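Stenside perfusion bench, notebook, September

Run 11, cold storage arm. Second week of preservation solution comparison, Stumis (current lot) against the Sildale mix. Porcine kidneys, left to Stumis, right to Sildale. Flush volume 400 mL per kidney, gravity only, bag height unchanged from run 10.

Flush went in without trouble on the left. Right side slow at the start; cannula re-seated, then normal. Venous effluent clear on both before clamping. Logged the delay against the right kidney so it is not read later as a solution effect.

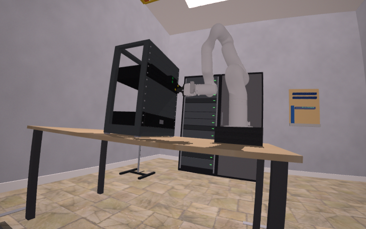 Pressure log

Export gave 3,580 rows. First 669 are from priming and should be dropped before averaging. The Han script does not do this unless the start marker is set by hand. Marker was missing in run 9 as well, so the resistance figure in that summary needs redoing.

Zero drift on the arterial transducer again. Checked against the water column before and after; both readings are in the run folder. No correction applied to the raw file. 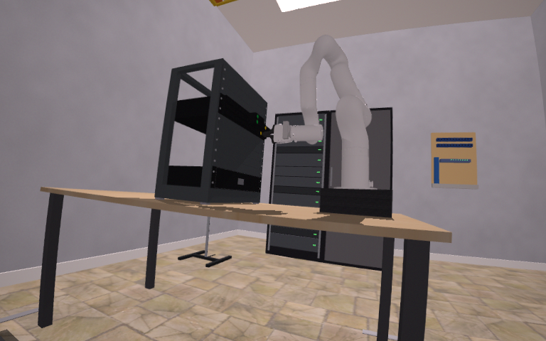

Can the run 9 kidneys still go in the comparison?
Only the histology. Leave the resistance values out until the export has been trimmed and averaged again.

To do before run 12: new tubing on the right circuit, fresh calibration of the arterial transducer, biopsy labels printed in advance. Sildale lot number still to be copied onto the sheet.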